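Flevel Program: Interim Progress Report to the Tatdale Fund
Section 3. Whiteboard tasks and the grip-force incident
Prepared by Yannick Rolland, project lead, Oct 17, 2024 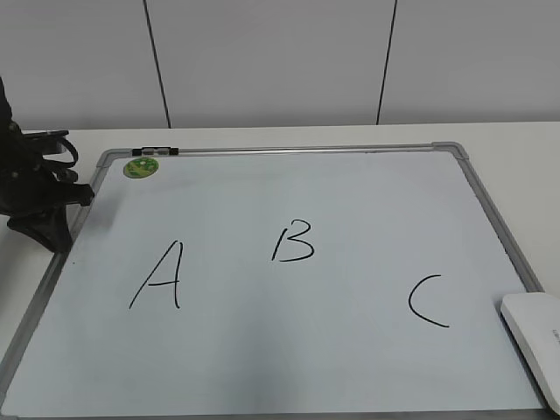

The whiteboard tasks form the second of the two work packages supported by the Fund in the current period. They require a single arm to find a named letter on a board, to bring a tool to it, and to act on that letter while leaving its neighbors untouched. Work began on schedule and continued without interruption until the incident described below. The Fund was notified by letter at the time, and this section provides the fuller account requested in its reply.

3.1 Work completed before the incident

At the point of suspension, 709 supervised runs had been recorded out of the 2519 foreseen in the grant agreement. The letters A, B and C were used throughout, written by hand so that size and slant would differ from one session to the next. Results on the letter placed nearest the arm were satisfactory. Results on the farthest letter were weaker, and the team had already asked for additional sessions at long reach when the fault occurred.

3.2 Description of the incident

During run 709, the arm was instructed to close its gripper on a marker and lift it from the board. The gripper closed as expected but did not stop at the force limit set in the control software. The marker body cracked. The operator gave the release command, which was accepted by the software and had no effect on the gripper. The operator then pressed the emergency stop, and the arm held its position as designed.

No one was injured. The operator was seated outside the marked working area, as the site rules require. Damage was limited to the marker and to one finger pad, which was replaced from stock.

The Fund will wish to note that the emergency stop behaved correctly. The concern lies with the force limit and with the release command, both of which should have acted first.

3.3 Cause

The controller logs were examined by the project team and, separately, by Le Goff, the firm that holds the maintenance contract. Both reached the same finding. A software update supplied by Zodetti had been installed on the gripper controller before the session. The update reset the force limit to its default value, which is well above the value used in this project. The screen used by the operator continued to show the earlier figure, as it reads from a stored file and does not query the controller.

The failure of the release command had a different origin. The motor drew more current than usual while closing on the marker, and the controller entered a protective state in which it ignores further motion commands until it is restarted. This state is described in the controller manual. It was not covered in our operating procedure, and the operator had no means of knowing that it had been entered.

We consider the first cause to be a weakness in our own acceptance process. The update was installed without a written check of the settings afterward. Responsibility for that omission rests with the project lead.

3.4 Corrective measures

All powered work on the arm was stopped on the day of the incident. The following measures have since been adopted.

Updates to any controller now require written approval from the project lead, and a signed comparison of settings before and after installation.

The operator screen has been changed to display the force limit as read from the controller. A mismatch with the stored value prevents a run from starting.

The protective state now triggers a visible warning and a sound. The operating procedure instructs the operator to press the emergency stop and leave the arm alone until it has been restarted by a second trained person.

Le Goff has fitted a mechanical force limiter to the gripper and tested it over 219 closing cycles. The limiter operated within its stated range on all but one of these. The exception was traced to a loose mounting screw, and inspection of that screw has been added to the start-of-session checks.

3.5 Effect on schedule and budget

The suspension has cost around 199 hours of planned operating time. Part of this can be recovered by extending sessions, and we do not request additional funds. We do request the Fund's agreement to move the delivery of the complete set of runs to the end of December. The cost of the limiter has been met from the equipment reserve.

3.6 Open matters

Zodetti has been asked to state whether later updates will also reset user settings. A reply has not yet been received. Until it is, the controller will remain on its present version.

Runs at long reach will resume last, after the shorter movements have been repeated at reduced speed with the new limiter in place. The full incident record, including the controller logs and the Le Goff test sheets, is available to the Fund on request.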